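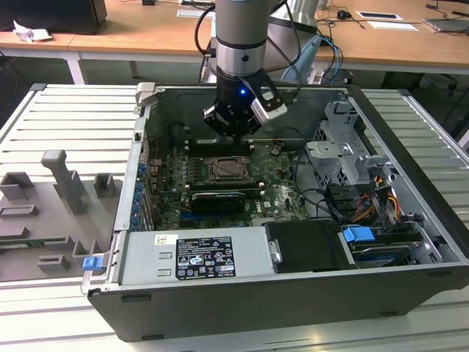
Opening Up the Office Desktop: a report on our repair and reuse project
Dagný Dalsgaard and Nanna Blöndal, Wallbridge, May

Why we chose this project

When our tutor asked us for a topic we both said computers straight away, and then spent a good week arguing over what we meant by that. Nanna wanted to write about old games. I (Dagný) wanted to know what happens to the plain black towers that offices get rid of by the pallet, and whether a person with no training could take one to bits and put it back together again. We settled on the towers, and I am glad to say Nanna came round to them in the end!

What is inside

Our case was a Dell, and once the side panel is away you have nearly everything in front of you, which was a lovely surprise after years of thinking of computers as sealed boxes. The motherboard is green and sits in the middle, with the processor held down in its socket by a metal frame. The memory slots run in a row beside the socket, and the graphics card has a slot of its own. The little round battery on the board is a coin cell, the same general sort that goes in a kitchen scale, and its job is to keep the clock going when the machine is unplugged.

What we both liked best was the blue. There are blue clips by the expansion slots, a blue tab at the hard drive and a blue latch at the corner of the case, and we soon got into the habit of looking for blue first whenever we wondered how a part was meant to come out. The power supply is a long silver box with a black label full of very small print and warning symbols. We left it closed, as we had been told to, and would ask anybody copying our project to do the same.

How we worked

We laid the tower on its side, unplugged it and wrote down each part before touching it. Cables took us longest. The yellow, red and black wires go through the metal drive cage in a bundle, and it is easy to pull on one and feel three others move. Nanna drew them in pencil, and her drawings were far more use to us later than my notes.

Keeping records

We kept our parts list in a spreadsheet we named Skuvari, which had 827 rows by the time we handed it in, many of them screws. Next year's group is welcome to it, although the column headed "odd bits" needs sorting out, and we never did agree on what to call the plastic air shroud.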